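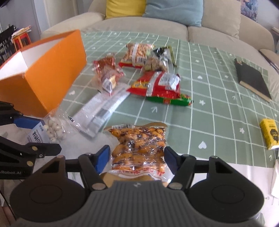 Chapter 10
The Paid Notice: Writing and Placing an Obituary

Learning goals
After working through this chapter you should be able to tell a death notice from an obituary, gather the facts a family will be asked for, estimate the cost of a paid notice, and spot the errors that lead to angry phone calls.

10.1 Two things with one name

People say "obituary" when they mean either of two documents. The first is a news story. A reporter writes it, an editor trims it, and the family has no say in it, including the part about the zoning lawsuit. The second is a paid notice. The family or the funeral home writes it, the newspaper sets it in small type, and someone gets a bill. The first is rare. Most of us will have to settle for the second, and this chapter is mostly concerned with it.

A death notice is shorter still: name, age, town, date of death, time of service. In many papers it runs free for one day. Families often take the free notice, look at it in print, and call back to buy the longer one.

10.2 What it costs

Papers charge by the line, by the inch, or by the word. Suppose the Birenton Ledger charges $2 a word and adds $100 for a photograph. A notice of 156 words with a portrait comes to $412. Take out "after a courageous battle with" and the family saves $10 — and the reader loses very little.

Price explains a good deal about the style. Articles vanish. Grandchildren are reduced to a number, a practice that has ended more than one Thanksgiving early. Hobbies survive nearly every cut, so that a man who ran a cannery for most of his adult life may go down in the record chiefly as a fan of bass fishing.

10.3 The order of things

The usual notice opens with the full name, any nickname, the age, the town, and the date and place of death. Birth and parents come next, followed by schooling, military service, work, and marriage. Then come the survivors, those who died earlier, and the arrangements. Requests for donations go last, where "in lieu of flowers" has been standing guard for generations.

Survivors cause the most trouble. The spouse is listed first, then children by age, with their spouses in parentheses. Former spouses are a matter of local custom and nerve. The Kuusisto Funeral Home worksheet, reprinted at the end of this chapter, leaves one blank line for "others," and students should notice how often that line is filled in with a different pen.

10.4 Checking

Read every name aloud to a family member, letter by letter. Do this even for Smith, and especially for Smith. Do the subtraction on the age yourself; grieving people are poor at arithmetic, and so are funeral directors by four in the afternoon. Confirm the day of the service against a calendar. A notice in the Jinda Valley Courier once announced a burial for "Saturday, 12 December" in a year when the twelfth was a Thursday, and mourners turned up on both days. The caterer was prepared for neither.

Place names deserve the same care. Ekau is a town, a township, and a lake, and the dead are usually from only one of them.

Terms to know: death notice, paid notice, line rate, preceded in death, survivors, in lieu of, memorial contributions, correction.

We begin with the worksheet, and with the awkward business of asking for a middle name.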